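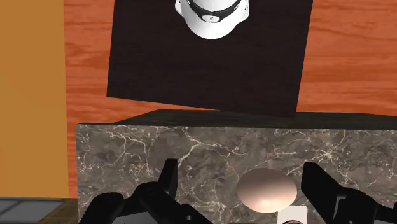 Calibration days for customers in October

Bulton will again check customers' multimeters and signal generators at the Wetena workshop this month. Last spring we received 119 instruments and 108 of them went back the same week. The others had to wait for spare parts, and we are sorry for that.

Please send your instrument with its probes and the last certificate, if you still have it. Remove the batteries before packing.
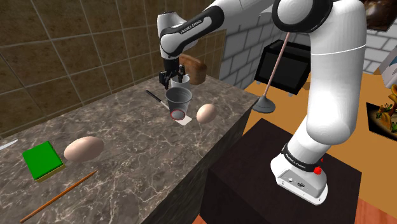

Power supplies above 3 kW need a separate booking, as we have only 2 places for them. For these, please write to Irina Barbu. All other bookings go to Daranee Thaweesak, who will confirm your day by e-mail.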